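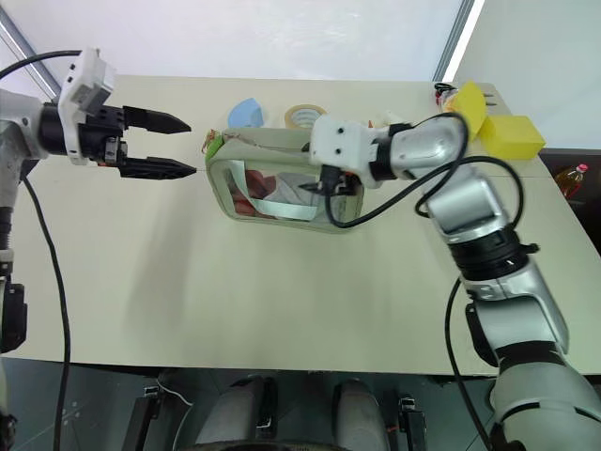 Milagros Restrepo swears by the clear pouch. Zipper, see-through sides, done – no digging for the tape at the bottom of a tote. She bought her first in January and now owns 5, one per drawer.

Amparo Pacheco isn't sold. Too many pouches, she says, and you're just sorting bags. Fair point. Her limit is two: one for small stuff you use daily, one for wires and string, wich tangle with everything.

Our take? Start with one. Fill it, zip it, live with it a week. Masking tape stays out – too bulky, and you'll want it anyway.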